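Toy vegetables, a real saucepan and two small bowls

August 14, 2024
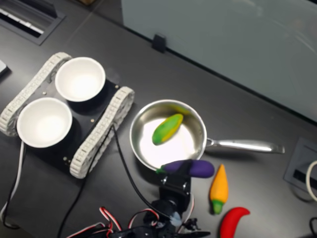

The saucepan in the middle, the corn already inside and the other vegetables outside it.

Since June I am collecting things for pretend cooking. It started with my niece, who is four and visits us every second weekend, and by now I think it is also a little for myself. I did not have a play kitchen when I was small. I had a corner under my mother's table and whatever she could spare, and I cooked there for hours.

When my sister asked me to help with the toys, I first looked at complete sets. There is one from Kostwood with 14 pieces, very pretty, and the colours are soft like in a magazine. But the pot in it was so small that one carrot would fill it, and when I lifted the lid in the shop it weighed nothing. My friend Charmaine Mabaso has three children and she told me to buy only the vegetables and take the rest from my own cupboard. I followed her advice and I am glad.

So the pan is a real one, stainless steel. It was at the back of my cupboard for many years, because I have a bigger one that I prefer for rice. I washed it with vinegar and then with ordinary soap, and I polished the inside with a soft cloth until the light was shining in the bottom. A real pan makes a real sound when you drop something in it. For a child I believe this is half of the pleasure. My neighbour Tshepo Xaba works nights and sleeps until noon, so we have agreed on no cooking before lunch.

The white bowls are my favourite purchase. I looked for a long time for something plain, with a thick rim that small fingers can hold well. One is for my niece and one is for the guest, and the guest is usually me. We say "not yet" when the bowl is empty and "thank you, chef" when something arrives in it. She is very strict about the "thank you, chef".

The vegetables came from Rampersad, the shop behind the bus station where everything hangs from the ceiling. I paid 187 rand for the bag, and I think this was fair. The owner wanted to sell me also a basket with fruit, but I said that soup does not need fruit. My niece did not agree with me later. In her opinion a good soup can have everything, also a sock.

I want to write something about the table, as two readers have asked me about it after my last post. The top is dark grey and I chose it for the reason that white things look so nice on it. Crumbs look less nice. I wipe it with a damp cloth and then with a dry one, otherwise you see every stripe. Mbali Buthelezi wrote to me that she uses an old tea towel and a drop of dish soap for hers, and I have tried it - it is better than the spray I used before, and cheaper.

How we play is very simple. All the vegetables begin on the table around the pan, never in it. The cook must say the name of each one before it goes in. We do it in English on one visit and in Nepali on the next, and for some vegetables I had to call my cousin Aarti and ask her for the word. Then we stir, we taste, we say that it needs salt. After the meal everything has to come out again and the pan is wiped, and this part she likes less.

I still look for a wooden spoon with a short handle. Mine is too long and it hits her on the chin. If somebody knows a shop that has them, please write it in the comments. Next time I will show how I sewed the apron, with the pattern, and also the mistake I made with the pocket.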